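Re: [trallent-players] co-op saves after the February patch

Eftychia Giannakopoulos wrote:

> Has anyone got Drodarville co-op saves to load since the patch?
> Mine just hangs on the ferry screen. Solo is fine. My sister is
> host and hers loads but I show up at level 1 with no gear.
> Also is the Leleo chapter worth starting before this is fixed?
> Don't want to lose another 11 hours.

Eftychia - yes, same thing here, and I think I have it sorted. Quick version as I have to be out the door by 6.

It's the host's file that matters, not yours. The patch moved co-op characters into the host save and it only copies them over if BOTH of you were sitting in a town when you last quit. We quit on the ferry. Sounds like you did too.

What worked for us:

Host loads solo, walks to the inn at Katsaros, sleeps once, saves to a NEW slot. Not the autosave. Then you join from the main menu, not from the invite pop-up. The invite still points at the old slot, took me three tries to notice that. You'll get the hang for around 20 seconds and then it goes through. Leave it alone while it does that, I killed it the first time and had to start over.

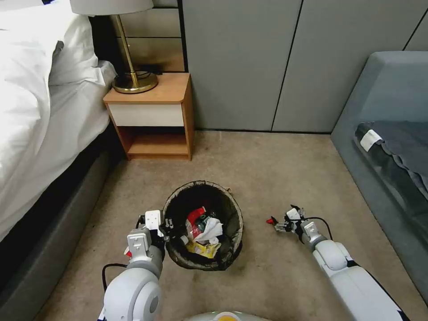
Trallent Players Digest, Vol 9, Issue 20

If you come in at level 1 don't save!! Quit straight out to the menu. Gear is still in the file as long as nobody has written over it. Once your sister saves with you at level 1 it's gone, as far as I can tell.

On Leleo - start it, but solo. The chapter itself is the best thing in the game so far imo. The harbor map is big and the music is lovely, and they finally fixed the fishing so it doesnt eat your bait when you cancel. But the bridge puzzle is broken in co-op. Second player can't pick up the lantern, and you need both lanterns lit to cross. We got stuck there for most of an evening before I gave up and looked it up.
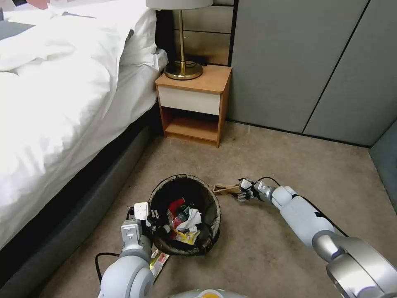 Wastebasket on the carpet, with a wrapper beside it.

Other stuff I've run into since the patch, no order:

- shop prices in Katsaros reset every time the host sleeps, so sell first
- controller rumble setting doesn't stick, have to turn it off every launch
- the map markers you place are shared now, no way to turn that off that I can find
- text size option finaly works in the journal

Somebody asked last month about the frame drops in the mill. Still there for me, a bit better with shadows on low. I'm on an older machine though so don't go by mine.

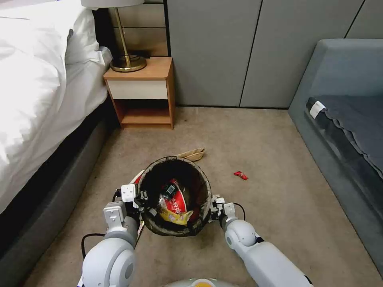 Back up your save folder before you try any of the above, obviously. It's the one called "slots", and you want the whole folder and not only the newest file, the game checks them against each other. I keep mine on a stick.

If the inn thing doesn't work for you post which slot number your sister is using. Mine was 9 and I have a feeling the higher ones act differently, but that's a guess.

Will check the list again tonight - late.

Antigoni Andreadis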